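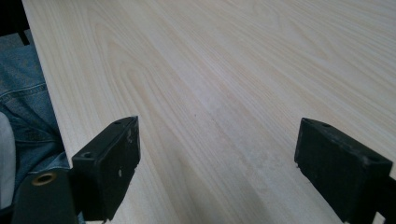 Lassen sich beim Hustano-Greifer die Fingerblöcke einzeln nachbestellen? Einzeln nicht, Urkier verkauft sie nur als Paar, Schrauben liegen bei.

16.07.2019, von T. Birhane

Zur Einordnung: Wir haben den Handgreifer seit 17 Wochen im Einsatz, Grundausführung ohne Kraftmessung. Öffnungsweite laut Datenblatt 64 mm, mit der Schieblehre komme ich auf denselben Wert. Die Innenflächen zeigen Abrieb, rechts stärker als links. Ist das bei euch auch so?

kasfaw
Abrieb ja, einseitig nein. Prüf mal die Parallelität der Finger. Bei unserem Gerät war eine Schraube an der Halterung nicht auf Moment angezogen, dadurch stand ein Block schräg und lief zuerst an.

flalby_nutzer
Oder gleich wechseln. Der Flalby hat Finger mit Wechselbelag, der Tausch dauert 2 Minuten. Beim Hustano muss der ganze Block runter.

kasfaw
Der Belag am Flalby löst sich bei glatten Teilen aber ab, hatten wir zweimal. Da ist mir ein Block mit Kratzern lieber. Auf die Haltekraft haben die bei uns keinen messbaren Einfluss.

flalby_nutzer
Bei welchem Prüfkörper? Mit Holzklötzen merkt man das nicht. Mit dünnem Blech schon.

kasfaw
Aluprofil, entfettet. Blech haben wir nicht geprüft, der Punkt geht an dich.

T. Birhane
Schraube kontrolliert, saß fest. Parallelität mit der Fühlerlehre gemessen: vorne enger als hinten. Support angeschrieben — Antwort nach 7 Tagen angekündigt.

thai_werkstatt
Wir haben die Variante »Thái« mit den längeren Fingern. Gleiches Bild, der Hebel ist dort noch ungünstiger. Eine Passscheibe unter der Halterung hat geholfen. Im August soll laut Händler eine geänderte Halterung kommen, Preis ungefähr wie jetzt.

T. Birhane
Passscheibe probiere ich. Welche Dicke?

thai_werkstatt
Erst den Versatz messen, dann auswählen. Bei uns passt die dünnste aus dem Sortiment.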